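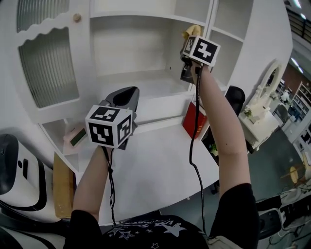 Skesska asked before the walk-through whether shelf cleaning still counts toward the pass mark, and was told that it does, the same as in April.

Lostden House, shared kitchen and storage
Housekeeping and safety checklist
Date: July 13, 2021

1. Upper cabinets wiped inside, including back corners
OK. Second floor still has sticky rings under the oil bottles. Wipe again and put down liner.

2. Heavy items stored at waist height or lower
Not OK. Stock pot and a case of canned tomatoes on a top shelf in Unit 528. Move down today.

3. Step stool present, feet intact, locks open
OK on both floors. Rubber foot on the second-floor stool is worn but holds.

4. Cabinet doors and hinges
One loose hinge, Unit 555, left of the sink. Tighten both screws. If the hole is stripped, fill and redrill.

5. Wall cabinets secured to studs
OK. No movement when pulled by hand.

6. Cleaning products kept away from food
Not OK. Spray bottle found next to the rice in Unit 574. Moved to the cabinet under the sink during the visit. Bottle had no label and needs one.

7. Clearance above the stove, at least 36 inches clear to anything that burns
Not OK in Unit 574. Paper towel holder hangs too close. Take it down.

8. Fire extinguisher, gauge in green, pin in place
OK. Tag is due for renewal before winter.

9. Cloths and sponges
Cloths OK. Sponges under the second-floor sink were sour and were thrown out. Wash cloths hot, dry flat, do not leave them in a bucket.

10. Signs of pests
None on the second floor. A few droppings behind the first-floor trash bin. Pulia Pest Service to be called. Keep flour and grain in lidded tubs until they have been.

11. Floor in front of cabinets dry and clear
OK.

Result: pass with corrections. Items 2 and 7 to be fixed the same day, all others within two weeks.

Comment added by Tạ: Item 4 is done. The hole was stripped, so the hinge sits slightly lower and the door rubs at the bottom. Please look at it on the next round.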